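세면용품 용기

세면용품 용기(洗面用品容器)는 샴푸, 보디워시, 치약, 크림, 화장수처럼 몸을 씻거나 가꾸는 데 쓰는 제품을 담는 작은 포장 용기를 통틀어 이르는 말이다. 재질은 대부분 플라스틱이고, 튜브에는 금속이나 여러 겹의 적층 필름도 쓰인다. 내용물의 점도와 한 번에 쓰는 양에 따라 모양이 놀랄 만큼 다양하게 갈라지기 때문에, 집 안에서 가장 흔하면서도 들여다볼수록 재미있는 물건으로 꼽을 만하다.

개요

세면용품 용기는 크게 병, 튜브, 분무 용기로 나뉜다. 병은 몸체가 단단해 세워 두기 좋고, 튜브는 몸체를 눌러 내용물을 밀어내며, 분무 용기는 액체를 잘게 흩뿌린다. 같은 세정제라도 어떤 용기에 담기느냐에 따라 손에 쥐는 법과 여는 법이 달라지고, 심지어 다 써 가는 무렵의 요령까지 달라진다!
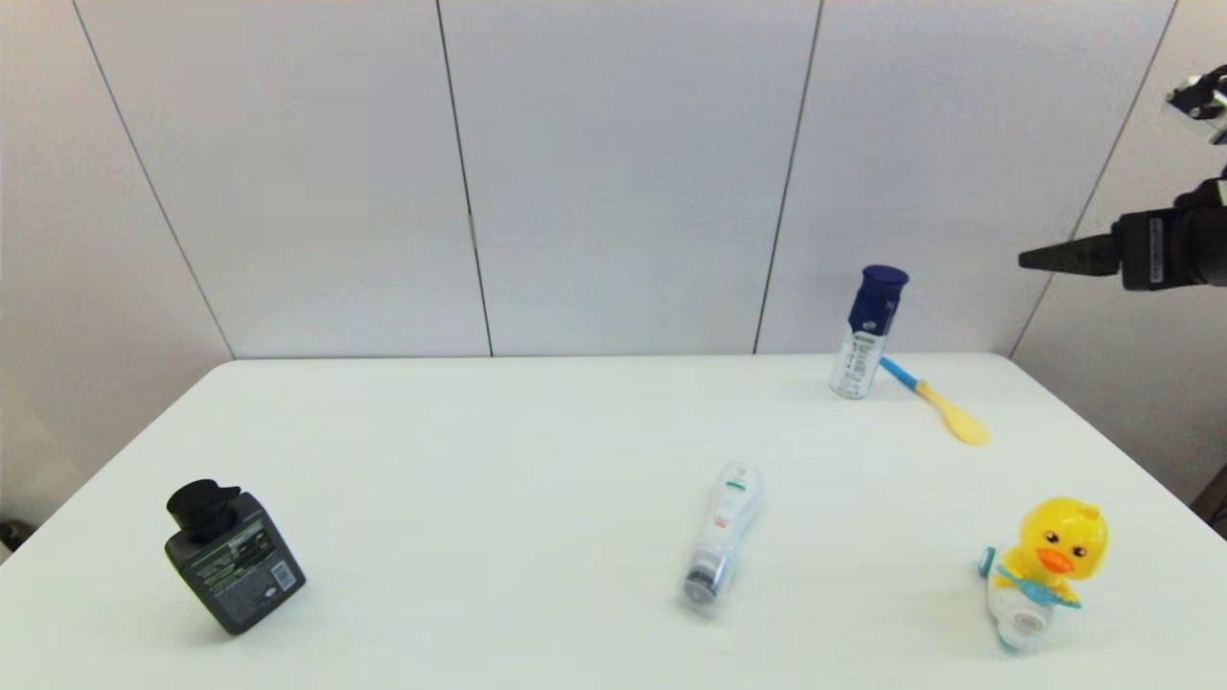 흰 탁자 위의 플립톱 병, 튜브, 분무 용기와 유아용 숟가락

병

병의 몸체는 단면에 따라 원형과 각형으로 구분한다. 원형은 어느 방향에서 잡아도 느낌이 같고 벽면에 힘이 고르게 걸린다. 각형은 선반에 붙여 놓을 때 빈틈이 적으며, 넓은 앞면을 그대로 라벨 자리로 쓸 수 있다. 남성용 보디워시나 샴푸에는 검정과 짙은 회색 각형 병이 많이 쓰여 왔고, 이런 병은 글씨를 희거나 밝은 색으로 찍어 대비를 살린다.

마개는 돌려 여는 나사식, 눌러 여는 디스크식, 경첩이 달린 플립톱식이 대표적이다. 플립톱식은 뚜껑이 몸체에서 떨어지지 않아 젖은 손으로도 잃어버릴 염려가 없다. 욕실에서 떼굴떼굴 굴러가는 뚜껑을 쫓아 본 사람이라면 이 작은 경첩이 얼마나 고마운 발명인지 금세 알 것이다. 경첩은 보통 폴리프로필렌으로 얇게 성형하는데, 이 소재는 여러 번 접었다 펴도 잘 끊어지지 않는다.

포장사 연구자 피아크라 오 술러완(Fiachra Ó Súilleabháin)은 저서 《뚜껑의 세기》에서 웃스브리지(Wustbridge)의 작은 성형 공장 콜러(Koller)를 비중 있게 다루었다. 1947년에 문을 연 이 공장은 처음에는 단추를 만들다가 병마개로 품목을 옮겼고, 뒤에 한 손으로 여는 마개 ‘스탈렉스(Stallex)’를 내놓았다. 오 술러완이 정리한 콜러의 마개 견본은 152점에 이르며, 손톱을 걸치는 홈의 깊이가 해마다 조금씩 달라지는 과정을 한눈에 볼 수 있다고 한다.

튜브

튜브는 한쪽 끝을 납작하게 눌러 봉하고 반대쪽 끝에 마개를 단 용기이다. 빈 튜브에 마개를 먼저 씌우고 열린 뒤쪽으로 내용물을 채운 다음, 마지막에 그 뒤쪽을 눌러 붙이는 순서로 만든다. 봉한 자리에는 제조 번호나 사용 기한을 찍는 일이 많다.

몸체를 누르면 내용물이 나오고 손을 떼면 멈추므로 양을 조절하기가 무척 쉽다. 금속 튜브는 눌린 모양이 그대로 남아 공기가 덜 들어가고, 플라스틱 튜브는 원래 모양으로 되돌아오는 힘이 있다. 두 성질을 절충한 적층 튜브는 치약에 널리 쓰인다. 끝에서부터 차근차근 말아 올리는 파와 가운데를 덥석 쥐는 파의 집안 논쟁은 튜브의 역사만큼이나 길다.

보관 자세
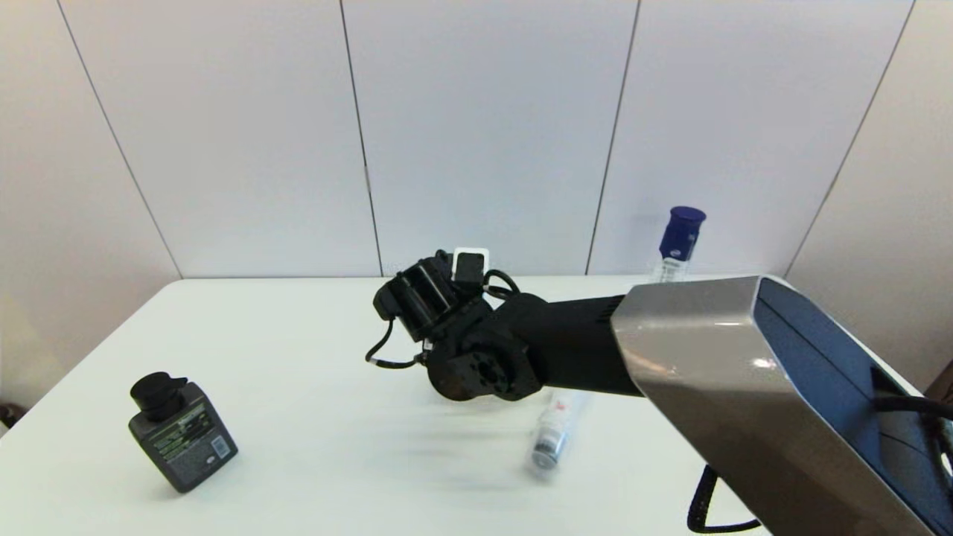
용기의 보관 자세는 무게 중심과 바닥의 넓이에 따라 정해진다. 바닥이 평평한 병은 세워 두는 것이 기본이고, 마개가 넓은 튜브는 마개를 아래로 하여 거꾸로 세우기도 한다. 마개가 좁은 튜브나 원통형 용기는 눕혀 두는 편이 안정적이다. 탁자 왼쪽에 선 짙은 회색 병과 옆으로 누운 흰 원통형 튜브를 견주면 두 자세의 차이가 잘 드러난다. 병은 어깨가 둥글고 그 위에 플립톱 주둥이가 솟아 있으며, 튜브 끝에는 은빛 띠가 둘려 있다. 눕힌 용기는 경사진 곳에서 구르기 쉬우므로 턱이 있는 쟁반이나 칸막이 상자에 넣으면 좋다.

거꾸로 세우는 방식은 점도가 높은 제품에 특히 알맞다. 내용물이 저절로 마개 쪽에 모여 마지막 한 번까지 기분 좋게 짜낼 수 있다.

분무 용기

분무 용기는 펌프나 압축 가스의 힘으로 내용물을 뿜는다. 펌프식은 머리 부분을 누르면 안쪽의 작은 실린더가 액체를 밀어 올리고, 좁은 구멍을 지난 액체가 가는 방울로 흩어진다. 머리 위에는 실수로 눌리는 것을 막는 덮개를 씌운다. 생활용품 잡지 《이스투스》(Istus)는 펌프 한 개의 수명을 시험하면서 2000번을 눌렀는데, 분무 모양이 흐트러지기 시작한 것은 약 600번째부터였다고 실었다. 여행용 작은 병이라면 그 전에 내용물이 먼저 떨어지기 마련이니 꽤 든든한 결과이다.

함께 두는 소품

어린아이가 있는 집에서는 세면용품 곁에 칫솔, 면봉, 물컵과 더불어 유아용 숟가락이 놓이기도 한다. 유아용 숟가락은 어른 것보다 머리가 작고 얕으며, 가장자리를 둥글게 다듬어 잇몸에 닿는 느낌이 부드럽다. 손잡이와 머리의 색을 달리한 제품이 많은데, 푸른 손잡이에 옅은 노란색 머리를 단 배색은 작은 물건 사이에서도 금방 눈에 띄어 찾는 즐거움까지 있다. 식기는 세정제와 칸을 나누어 보관하고, 같은 자리에 두었던 것은 쓰기 전에 다시 씻는다.
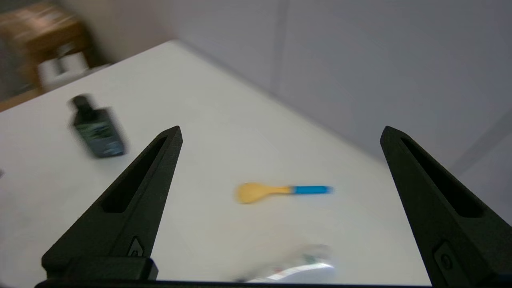 라벨과 표시

라벨에는 제품명, 용량, 성분, 사용법, 바코드가 들어간다. 앞면에는 이름을 크게 두고 작은 글씨는 뒷면으로 보내는 구성이 일반적이지만, 작은 병에서는 앞면에도 글자가 빽빽하게 들어찬다. 몸체에 직접 인쇄하는 방식은 물에 벗겨질 종이가 없어 욕실에 알맞고, 붙이는 라벨은 같은 병을 여러 제품에 돌려 쓸 수 있어 소량 생산에 편리하다. 말려 올라간 라벨 한 귀퉁이를 들추면 안쪽에 글이 이어지는 다층 라벨도 있다.

분리배출

내용물을 비우고 헹군 뒤 몸체와 마개의 재질 표시를 확인한다. 펌프 안에 금속 용수철이 든 것은 몸체와 따로 내놓고, 여러 재질이 겹친 튜브는 지역의 배출 기준을 따른다. 압축 가스를 쓰는 용기는 가스를 완전히 뺀 다음 배출한다.

같이 보기

플립톱 마개
적층 튜브
분무기
유아용 식기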